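Baking > Yeast Doughs > Poppy seed roll splits along the side, same place every time

lowbench
I've been making the Kasprzak poppy seed roll for two winters. Dough is 300 g flour, two yolks, one whole egg, butter, milk, instant yeast. Filling is ground poppy seed cooked in milk with honey, raisins and candied peel, egg whites folded in at the end. It tastes right. It splits lengthwise every time, low on the left side, just above the pan. The crack opens after 17 minutes in the oven and filling comes up through it.

What I have tried: longer final proof, shorter final proof, docking the top with a skewer, an egg wash before proofing instead of after. None of these moved the crack. Oven is a Bretis countertop, 2,000 watts, elements top and bottom, no fan. Elevation is 3,000 feet.

E_Nina
Are you wrapping it in parchment? The method I know has the roll wrapped with a finger-width gap between paper and dough, ends open. The paper stops the sideways spread and the roll goes up instead. Without paper it bulges at the base, and the base is where the skin is tightest.
Eusebio Nina

lowbench
No paper. The recipe card says greased loaf pan. The roll doesn't touch the sides of the pan when it goes in.

tangzhong_jd
Paper hides the problem. A split that low is usually a seam or a thin spot. Where is your seam when you put it in the pan?

lowbench
Underneath. Possibly a little to the left.

tangzhong_jd
Then I would look there first. Roll one with the seam marked by a toothpick at each end and see whether the crack follows it.

marzipan_ratio
Disagree about the seam. I think the filling is too wet and too warm. Egg whites in a poppy filling expand, steam builds up between the layers, and the dough fails wherever it is weakest. You can seal the seam with anything you like and it will blow out next to it. Cook the filling until a spoon dragged across the pot leaves a track that stays open, then cool it to room temperature before the whites go in. 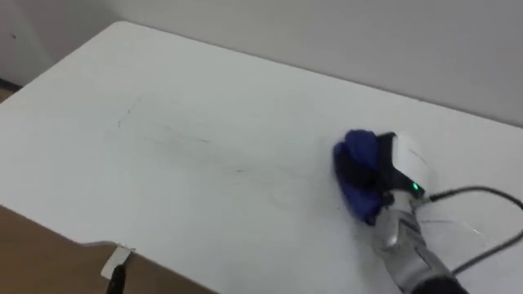
Seam adhesion is mostly a flour problem in my kitchen. If the sheet is rolled out on a floured table, the last inch of dough picks up loose flour on the underside, and that is the inch that has to stick to the rest of the roll. I rub the table down before rolling and again halfway, with the cloth bunched up and pressed flat, like the blue one on the white tabletop in the photo. A wad picks up more than an open sheet does because you can turn it to a fresh fold. After that the dough goes down on bare table with no flour at all, and the final edge gets brushed with egg white. So I am with marzipan_ratio's dry filling, but I would fix the edge at the same time.
(tangzhong_jd)

marzipan_ratio
Two changes at once tells him nothing about which one worked.

tangzhong_jd
He wants a roll that holds. He can run the controls in March.

lowbench
I do flour the table. A fair amount, the dough is sticky at the start. I'm kneading in a Windholm stand mixer, low speed, and I stop when it clears the bowl.

E_Nina
With that much yolk and butter it may clear the bowl early and still be underdeveloped. Hold back the butter until the dough is smooth, then add it in pieces. It will fall apart and come back together. Chill it before rolling and you can skip the flour.

skond_oven
I worked at a bakery in Skondside that made these for the holidays. No paper. No egg white on the seam. The dough was rolled thicker than most home bakers do it, a little under a quarter inch, and the filling was spread to one inch from every edge. The rolls that split were the ones rolled too tight. People pull the sheet toward them as they roll, as if it were a jelly roll. Yeast dough needs room to expand.

marzipan_ratio
Agree on tight rolling. Thicker dough I would not do at home. The ratio of filling to dough is the point of this thing.

skond_oven
Thinner dough is fine if you accept cracks. 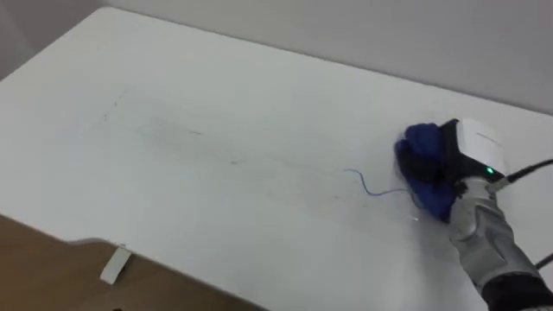 Cleaning up between batches matters more with this filling than with cinnamon or nut. Poppy paste contains honey, and a smear of it on the table will glue the next sheet down; then you pull to free it, the sheet stretches on that side, and you have built in the thin spot that lowbench is describing. White tables show it, at least. The wiping in the second picture is the same as in the first, blue cloth crumpled under the hand, pressure straight down on the surface. I would use a bench scraper first for anything that has dried. lowbench, do you always roll from the same side, and does the dough stick anywhere when you lift it?
(tangzhong_jd)

lowbench
Same side always. And yes, it sticks at the left edge, where the table meets a strip of trim. I scrape it free with my fingers. I had not connected the two.

E_Nina
That would do it.

marzipan_ratio
It could do it. I still want to know how long the filling is cooked.

lowbench
Eight minutes after the milk goes in. It is loose when I take it off. The spoon track closes.

marzipan_ratio
Too loose. Go until it stays open.

tangzhong_jd
Move the rolling away from the trim. Mine has a notch in the front edge and I keep the dough well back from it. 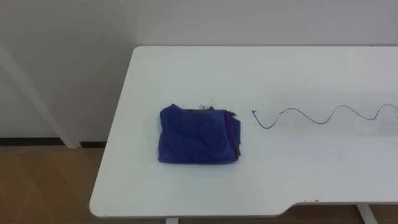 Front edge of the white table, with the folded blue fabric and the thin cable on top.

lowbench
Baked another one. Changes: butter added late, dough chilled one hour, no flour on the table, rolled in the middle well away from the trim, filling cooked until the track held, rolled loosely, seam brushed with egg white. Still in the loaf pan without paper. No side split. There is one short crack on top, near the end, and it did not leak. The layers have a visible gap under the top crust, the width of a pencil.

skond_oven
Gap means it was too loose, or the filling shrank away. Go halfway back on the tension.

marzipan_ratio
Gap means steam. Dock it in four places, all the way to the pan, right before it goes in. Your earlier docking was only the top skin.

E_Nina
Or overproofed. How long was the final rise?

lowbench
Fifty minutes, in the oven with the light on.

E_Nina
At your elevation I would cut it to thirty-five. It should look slightly puffy and a fingertip dent should fill back in slowly.

tangzhong_jd
I'd take the proof first, then the docking. Leave the tension alone for one bake. Also check where the bottom element sits in the Bretis. If the pan is on the lowest rack the base sets early and everything pushes up into the top. I move mine one rack higher and drop the temperature 15 degrees for the second half.
Jong-dae Kwak

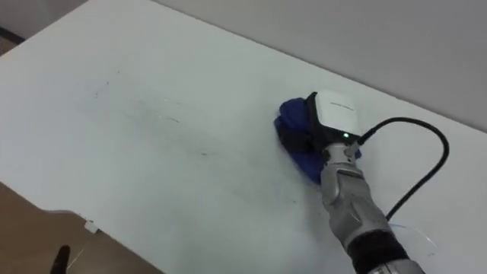

White tabletop with the gray wall behind, arm reaching in from the lower right.

marzipan_ratio
How deep is that table? Mine stops me at an 18-inch sheet.

tangzhong_jd
Deep enough for a double batch side by side. I never measured it.

lowbench
Rack was on the lowest position. Moving it up, proof to thirty-five minutes, nothing else changed. Will post the cross section when it has cooled.

skond_oven
Let it sit overnight before you cut it. The filling firms up and the gap is easier to judge.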